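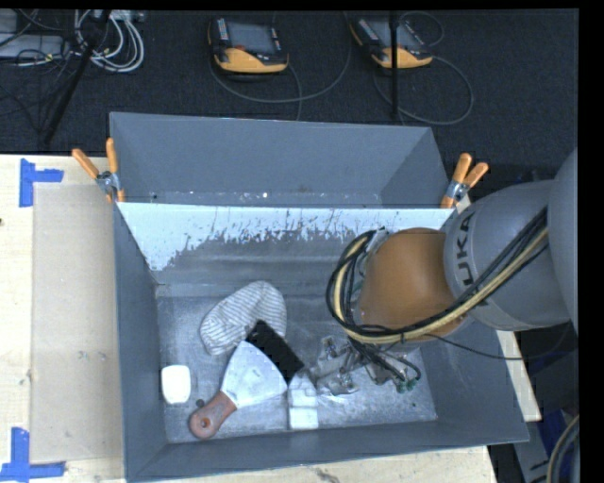 Inspection Checklist – Perception and Planning

Cell: Stokarano bin picking, 9 Apr 2022
Bin clamps, left and right: fastened. Pass.
Planner collision model: second bin missing – add before next run.
Cable loop at gripper: not modelled. Keep wrist rotation limited.
Segmentation: striped fabric and black object merged as one item. Fail; retrain on overlaps.
Grasp timeout: 400 ms set, 380 ms logged. Pass.
Open items: 2.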